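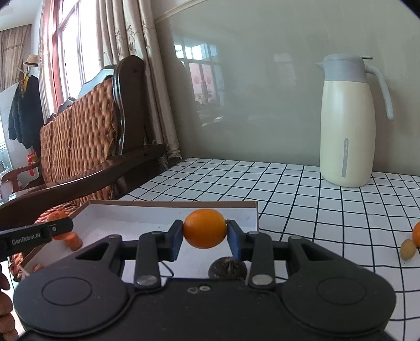 Quick one before bed. The Kelano viscometer is back on the bench and I've finally got numbers I half believe.

Ran the old gear oil at 40 degrees, then again after a rinse. First go was rubbish — bubble in the tube, my fault. Second and third agreed nicely. Left it 15 minutes to settle each time, which the manual doesn't mention but Jamshid Mirzaei swears by. He's right, annoyingly.

Still waiting on the Warnis bath. Ordered in November. The temperature on mine drifts if someone opens the door, so evenings only for now.

Also regreased the wear rig and set it going at 1000 rpm. Noisy. Think the top bearing is on its way out, will have a look when I've got the right puller. Grurkar want 25 quid just for postage so teh old one will have to do.

Scar photos next time, if the microscope lamp holds out.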